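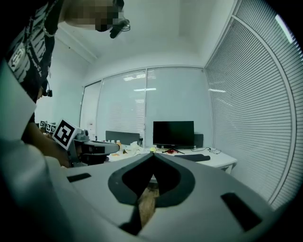
At the desk in the office.

Dishwasher stops mid-cycle, drain light blinking: what to check first

Quick writeup because I've had this same call 6 times since December and I'm tired of typing it out in emails. Applies to the Brustex built-ins and the Zutitero ones, which are the same machine with a different door panel. Older Ehlers units are close but the float is on the other side.

Symptom. Machine fills, washes for a few minutes, quits. Drain light blinks. Pump may hum or may run nonstop even with the door open. Reset it and it does the same thing again.

Most people go straight to the control board. Don't. Board is the most expensive part in there and usually it's fine.

What you need
Torx driver, T20. Flat screwdriver. Multimeter. Big sponge, a couple of old towels, shallow pan. Flashlight.

Power off at the breaker. Not just the button on the door. Water off at the valve under the sink too.

Step 1. Look under it
Pull the kickplate, two screws at the bottom. Shine a light in the base pan. If there's standing water in the pan, the float has come up and tripped the leak switch, and that's your shutdown. Sponge it out. Dry it with a towel, get into the corners. Then you need to find where the water came from, see step 4. If the pan is dry go to step 2.

Step 2. Filter and sump
Bottom rack out. Twist the filter a quarter turn left and lift. Rinse it under the tap. Bail out whatever water is sitting in the sump and feel around in there, carefully, broken glass likes to end up in this spot. Cherry pits, olive pits, label paper. Label paper is the worst, it turns to mush and wraps the impeller.

There's a small plastic cover over the pump inlet. Pops off with the flat screwdriver. Turn the impeller with a finger. It will feel notchy, thats the magnets and it's normal. Should still go all the way round. If it sticks at one point there is something behind it.

Put the cover back till it clicks. If you leave it loose the pump sucks air and you're back where you started.

Step 3. Drain hose
Follow the hose to where it joins the sink drain or disposal. Clamp off, hose off, pan underneath. Look in the fitting. New disposal recently? Check that somebody knocked the plug out of the inlet. I have seen 2 of these this year, both on brand new disposals.

Hose should loop up high under the counter before it drops to the drain. Kinks usually happen right behind the machine where it got shoved back in.

Step 4. Leak switch and float
Float is a foam disc on a little arm, front left on Brustex and Zutitero, front right on Ehlers. Should drop freely. Old detergent crud makes it hang up. Clean with warm water, no oil on it.

Unplug the switch, meter on continuity. Float down, it should read one way, float up the other. No change either way, replace the switch. Cheap part, one screw.

If there was water in the pan, run a short cycle with the kickplate off and watch with the flashlight. Keep your hands out, power is on now. Usual spots are the inlet valve, the sump seal, and the lower door corners. Too much suds will do it as well, so ask who loaded it and with what.

Step 5. Pump
Breaker off again before you touch anything. Plug off the drain pump, measure accross the two terminals. Ludger Buschmann, who taught me these, always said to wiggle the connector while you measure and he was right, I've had good pumps with a bad crimp. Open circuit means new pump. Weltetti carries them, order by the number on the pump body and not the one on the door sticker.

Step 6. Now the board
Only if all of the above checks out. Look for a brown spot near the relay. Check every plug is seated before you spend money.

Clearing the code
Breaker off 11 minutes. Less sometimes works. Then breaker on, door shut, hold Start until the light goes out. Run a rinse only, check the pan once more, kickplate back on.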